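22 November 2021

Floor day again in the Casix room, and I'm glad we stuck with the tiles by the door as the first patch. They are white, so every crumb shows, and it's a nice spot to work because the corner gives the bucket somewhere to live. I set out the broom with the orange bristles, the red-and-black handled tool and the red bucket – the one with the wire handle, which I have grown very fond of. 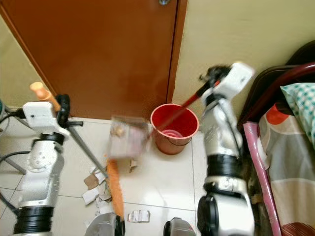
Sweeping by the brown door, red bucket close to the corner. Clip 63.

I do think the bucket wants to stay near the door. Last February we kept it out in the middle of the room and were forever walking around it, and I remember grumbling about that for a whole page. The long pole needs space to swing too, so please leave the tiles clear on that side if you're next in.

Still to do: ask Gredetti for a spare brush head, and wipe down the door. Used 400 g of the oat mix for crumbs, so the tub needs filling before the next round.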